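Trudlow House, shared kitchen and utility room
Inspection checklist, with comments
Date of inspection: 18/01/2022
Next one due: May

Ratings are Pass, Fix (do it before the next inspection) and Stop (do not use until done). The form has a Comments box big enough for one word, so as usual I have ignored the box and carried on underneath.

1. Way in and way out
Door to corridor opens fully: Pass
Door to yard opens from inside without a key: Pass
Route to yard door clear: Fix
Comments: The route is clear if you are the width of an ironing board, which is what was standing in it. It was there last time too, facing the other way. It needs to live in the utility room. The bicycle has gone, thank you, although its oil is still with us on the lino, see item 2.

2. Floor
Even, no lifted edges: Fix
Clean and not slippery: Fix
Comments: The lino has come up by the fridge and has been held down with parcel tape. The tape has come up as well. Please glue it. The oil patch by the yard door needs proper degreaser. Somebody has put a bath mat over it, and a bath mat on oil is a sledge.

3. Cooker and hood
Rings light and go out when told: Pass
Oven door shuts: Pass
Hood filter clean: Stop
Nothing stored on or over the hob: Fix
Comments: The filter could be wrung out. Nothing is to be fried until it has been washed or swapped, and I realise what I am asking of this household. The cereal boxes on the shelf over the hob can go anywhere else at all. The oven gloves have a hole at the thumb, which is where one keeps one's thumb. New pair, please.

4. Electrics
Sockets firm to the wall, no scorch marks: Pass
Kettle and toaster leads sound: Pass
No extension leads in daily use: Fix
Comments: The Jotley heater is rated at 2000 watts and was plugged into an extension lead, which was plugged into another extension lead, still half wound on its reel. Heaters go straight into the wall. I have taken the reel away and it can be had back on request, preferably for use on a hedge. The fridge socket is fine now that it has been screwed back on, and I am told it was done with the power off, so we are making progress.

5. Sink, taps and drain
Hot tap labelled: Pass
Trap and pipework dry: Pass
Plughole drains freely: Pass
Knives not left in the bowl: Pass
Comments: The trap was replaced after the last report and I had a good feel round the joints with a piece of kitchen roll, which came out as dry as it went in. The bucket underneath can retire. It should not be left there "in case", for then we will only find out about a leak when the bucket is full.

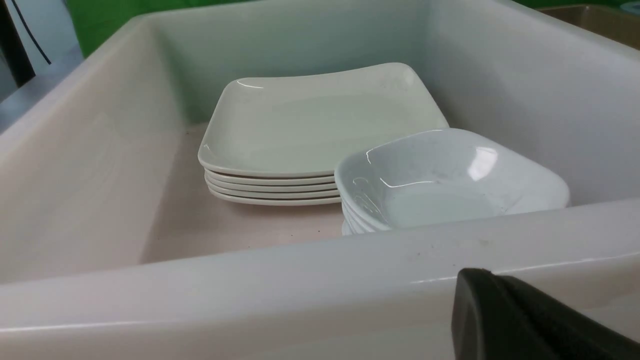 On hot water generally, the dial on the cylinder had been turned up as far as it would go, past the mark I made in red pen and past the second mark I made underlining the first. I have turned it back. Anyone who runs out of hot water should speak up and we can look at the timer. The label on the hot tap stays, even though everybody knows which one it is. Visitors do not.

6. Fire
Smoke alarm in corridor sounds on test: Pass
Heat alarm in kitchen sounds on test: Stop
Fire blanket in place: Pass
Extinguisher in date: Pass
Comments: The heat alarm is an Ovby and takes a battery, and had been relieved of it. The television remote has been working very well, I hear. A fresh battery goes in today, and it goes in the alarm. The extinguisher (tag 1437) is in date and on its bracket, no longer propping open the yard door. The blanket's pull tabs are showing, as they should be, now that the calendar has been hung on a nail of its own.

7. Utility room
Dryer lint filter empty: Fix
Vent hose connected: Pass
Machines level: Fix
Comments: The lint filter gave up enough fluff to knit from. Empty it after each load, please. The Seok washing machine walks on a fast spin and has reached the skirting board. Adjust the feet, do not wedge it with a slice of carpet. Wash programmes of 90 degrees should be run when somebody is in and awake.

8. First aid and cleaning things
Box present and stocked: Fix
Cleaning products in their own bottles: Stop
Comments: The box has plenty of slings and no plasters. There was a lemonade bottle of something blue beside the bleach. It may have been screenwash. It has gone, and I don't want to meet another.

Stops to be cleared before anyone cooks or cleans: hood filter, heat alarm battery, unlabelled bottles.
Fixes to be signed off on the sheet by the fridge. The pen is on a string. Please leave it on the string.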